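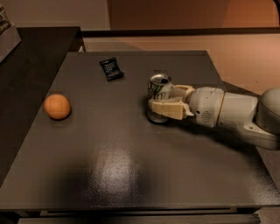
I've been putting off the big dark table for months, and last night I finally gave in and cleared it. What a joy! It had turned into the place where everything lands on the way through the house – cans, snack wrappers, balls, post, the lot – and I'd stopped noticing how nice the top is. Dark grey, finely speckled, lovely when the light comes across it.

My method, if you can call it that, is one kind of thing at a time. Drinks cans first, as they're quick and you feel you're winning straight away. Then wrappers. Toys and balls go last, or I end up playing with them (I always do). I gave the whole top a wipe with a cloth wrung out in warm water and a tiny drop of washing-up liquid, then buffed it dry with an old tea towel. Almost 70 minutes for the lot, with a break for toast!

Cans do need a bit of thought. I rinse them upside down under the tap and leave them on the rack overnight, and they go into the crate by the back door in the morning.
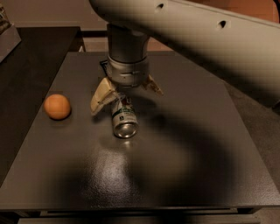 Huguette Moulin wrote to say she never crushes hers, as the sorting centre near her prefers them whole, and that a splash of vinegar in the rinse keeps the wasps off in May. I'm trying the vinegar tonight. The bookshelf is next, and I'm quite looking forward to it.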